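Toy library to move into former Histell shop in Rovley

Families in Rovley will be able to borrow toys and games closer to home when the Sudstead toy library opens a second branch in December.

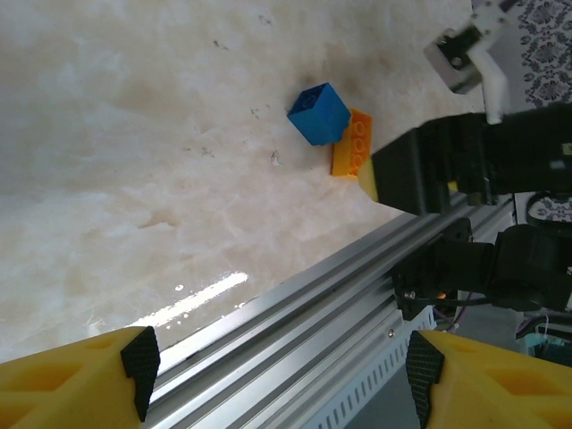 The new branch will occupy the ground floor of the former Histell shop, opposite the bus station. It will be open from 10am on weekdays during school terms, with longer hours in the holidays. The existing library in Sudstead will keep its present times.

Membership will cost £10 a year for each household. Members may have two items on loan at once and keep them for up to a month. Households receiving free school meals will not be charged, and childminders registered in the district may apply for a group card allowing a larger number of loans.

Sudstead District Council approved the lease at its last meeting. A report put before councillors said that demand at the present site had grown steadily and that many members were travelling from Rovley by bus, often with prams. It recorded 101 households on the waiting list for membership, most of them with at least one child under school age.

The work to prepare the building has been awarded to Kuipers, which also refitted the Sudstead reading room. It includes a level entrance from the street, a baby changing room, new lighting and storage along the rear wall. The upper floor will remain closed until repairs to the roof have been completed, and no date has been set for these.

A council spokesperson said: "The toy library has served families in Sudstead well, and we are pleased that residents of Rovley will have the same service within walking distance. Existing members will be able to borrow from one branch and return to the other."

The council is also asking for donations of toys in good condition. Construction sets, wooden puzzles and board games are particularly welcome, provided that they are clean and no parts are missing. Soft toys, battery chargers and cycle helmets cannot be accepted. Donations may be left at the Sudstead branch during opening hours.

The first 100 households to join at Rovley will receive a free cloth bag for carrying loans. Application forms are available from both town libraries and from the council offices in Sudstead.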